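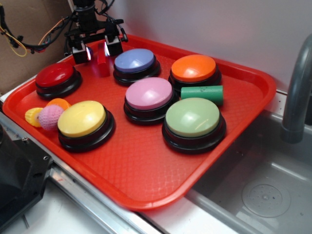

시의회 회의는 왜 인터넷으로 생중계할까?

안녕, 친구들! 지난번에 시장님은 무슨 일을 하는지 이야기했더니 메일이 잔뜩 왔어요. 그중에 이런 질문이 있었답니다. "의회 회의는 어른들도 지루하다고 하는데 왜 굳이 인터넷으로 보여 줘요?" 하하, 맞아요. 나도 처음 봤을 때는 하품을 참느라 혼났어요. 그런데 몇 번 보니까 은근히 재미있더라고요. 그래서 오늘은 의회 생중계 이야기를 해 볼게요.

먼저, 의회가 뭐더라?

학교에서 학급 회의를 해 본 적 있죠? 의회도 비슷해요. 다만 우리 반 일이 아니라 도시 전체의 일을 정한답니다. 도서관 문을 몇 시까지 열지, 낡은 놀이터를 고칠지, 버스가 어느 동네를 지나가게 할지 같은 것들이요. 도시에 사는 사람이 모두 한 방에 모여 이야기할 수는 없으니까 대신 이야기해 줄 사람을 투표로 뽑아요. 그 사람들이 바로 의원이에요.

내가 사는 보타노(Botano)에는 의원이 23명 있어요. 스물세 명이 한꺼번에 떠들면 얼마나 시끄럽겠어요! 그래서 의장이라는 사람이 순서를 정해 줘요. 발언하고 싶은 의원은 신청을 하고, 의장이 이름을 부르면 그때 말을 시작해요. 한 사람에게 주어지는 시간도 정해져 있어요.

옛날에는 직접 가야 했어요

의회 회의는 대부분 누구나 볼 수 있어요. 회의장 뒤쪽이나 위층에 구경하는 자리가 있는데, 이걸 방청석이라고 불러요. 문제는 자리가 많지 않다는 거예요. 게다가 회의는 평일 낮에 열릴 때가 많아서, 일하는 어른이나 학교에 있는 여러분은 가기가 어렵죠. 몸이 불편한 분이나 먼 동네에 사는 분도 마찬가지고요.

우리 할머니는 젊었을 때 회의가 궁금하면 며칠 뒤 신문에 실린 짧은 기사를 읽으셨대요. 긴 회의를 기사 몇 줄로 줄이면 빠지는 말이 많겠죠? 할머니는 우리 동네 다리 이야기가 궁금했는데 기사에는 주차장 이야기만 나와서 무척 화가 나셨다고 해요. (지금도 그 이야기를 하실 때면 목소리가 커져요.)

생중계는 어떻게 집까지 올까?

자, 이제 영상이 여행을 떠납니다! 카메라가 의원의 모습을 찍고 마이크가 목소리를 담아요. 그러면 컴퓨터가 그 영상을 아주 작게 줄여요. 이불을 압축 봉투에 넣고 공기를 쭉 빼는 것과 비슷해요. 영상이 너무 크면 인터넷 길로 보내기가 힘들거든요.

그다음에는 영상을 짧은 조각으로 나눠서 서버라는 큰 컴퓨터로 보내요. 서버는 그 조각을 복사해서 보고 싶은 사람들에게 나눠 주고요. 여러분의 태블릿은 도착한 조각을 순서대로 이어 붙여서 보여 준답니다. 조각이 늦게 오면 화면 한가운데에서 동그라미가 빙글빙글 돌아요. 나는 그 동그라미가 정말 싫어요.

그런데 조각을 만들고 보내고 다시 붙이려면 시간이 걸리겠죠? 그래서 생중계라고 해도 진짜 회의보다 조금 늦어요. 우리 의회 영상은 10초 늦게 나와요. 회의장에 있는 사람이 박수를 다 쳤는데 집에서 보는 사람은 아직 연설을 듣고 있는 거예요. 신기하지 않나요?

나도 방송실에 가 봤어요

4월에 보타노 의회 방송실을 구경했어요. 거기서 일하는 친치아 몬티(Cinzia Monti) 씨가 친절하게 맞아 주셨어요. 나는 궁금한 게 많아서 질문을 마구 쏟아 냈죠.

"어떤 의원을 화면에 크게 보여 줄지는 누가 정해요?" 하고 물었더니, 말하고 있는 사람을 보여 주는 게 규칙이라고 하셨어요. 마음에 드는 의원만 오래 보여 주면 공평하지 않잖아요. 누가 말하다가 코를 긁어도 일부러 크게 찍지 않는대요. 나는 조금 아쉬웠지만요!

"보는 사람은 많아요?" 하고도 물어봤어요. 보통 때는 300명이 본대요. 그런데 루멜(Rumell) 수영장을 닫을지 말지 정하던 날에는 670명이나 봤다고 해요. 그날은 채팅창에 글이 너무 빨리 올라와서 읽기도 힘들었다네요. 수영장은 어떻게 됐냐고요? 아직 문을 열고 있어요. 다만 요금을 얼마로 할지는 다음 회의에서 또 이야기한답니다.

다 보여 줘도 되는 걸까?

가끔은 방송을 잠깐 멈출 때도 있어요. 예를 들어 어떤 사람의 건강이나 가족 이야기처럼 남에게 알려지면 곤란한 내용을 다룰 때예요. 이런 회의를 비공개 회의라고 해요. 비공개로 하려면 왜 그래야 하는지 먼저 밝혀야 하고, 우리 의회에서는 의원들이 투표도 해요. "부끄러우니까 끌래요!" 하고 마음대로 끌 수는 없어요.

카메라가 있으면 안 좋은 점도 있다고 말하는 사람들이 있어요. 의원이 다른 의원의 말을 듣기보다 카메라를 보고 멋진 말만 하려고 한다는 거죠. 여러분도 발표할 때 누가 휴대전화로 찍으면 괜히 목소리가 달라지지 않나요? 나는 그래도 보여 주는 쪽이 좋다고 생각해요. 하지만 이건 내 생각이고, 여러분 생각은 다를 수 있어요.

짧게 잘린 영상은 조심!

회의가 끝나면 영상의 한 부분만 잘라서 올리는 사람들이 있어요. 짧으니까 보기는 편해요. 그런데 앞뒤 말을 빼면 뜻이 확 바뀌기도 한답니다.

얼마 전에 네그리(Negri) 거리의 나무를 두고 한 의원이 이렇게 말했어요. "나무를 모두 베자는 의견도 들었습니다. 저는 반대합니다." 만약 앞 문장만 잘라서 올리면 어떨까요? 그 의원이 나무를 베고 싶어 하는 것처럼 들릴 수 있겠죠! 그러니까 깜짝 놀랄 만한 짧은 영상을 보면 원래 영상에서 그 부분을 찾아보세요. 조금 귀찮아도 앞뒤로 몇 분만 더 들으면 돼요.

한번 같이 볼래요?

어른과 함께 여러분이 사는 곳의 의회 홈페이지에 들어가 보세요. '회의 영상'이나 '인터넷 방송'이라는 메뉴가 있을 거예요. 처음부터 끝까지 다 볼 필요는 없어요. 그날 이야기할 것을 적은 목록을 '의사일정'이라고 하는데, 거기에서 학교나 공원처럼 관심 있는 것을 골라 그 부분만 보면 훨씬 재미있어요. 어려운 말이 나오면 잠깐 멈추고 뜻을 찾아봐도 되고요. (나도 '추가경정예산'이라는 말을 처음 듣고 영상을 세 번이나 멈췄어요. 한 해 살림 계획을 중간에 고친 거래요.)

보고 나서 하고 싶은 말이 생겼다면 의원에게 편지를 써도 돼요. 어린이라고 못 쓰는 게 아니에요! 우리 옆 동네 브라쿠라(Brakura)에 사는 내 조카는 횡단보도 신호가 너무 짧다고 편지를 보냈고, 두 주 만에 답장을 받았어요. 신호 시간을 재 보러 나가겠다는 내용이었어요.

다음에는 투표용지가 어디에서 만들어지는지 알아볼 거예요. 궁금한 점이 있으면 미리 메일로 보내 주세요!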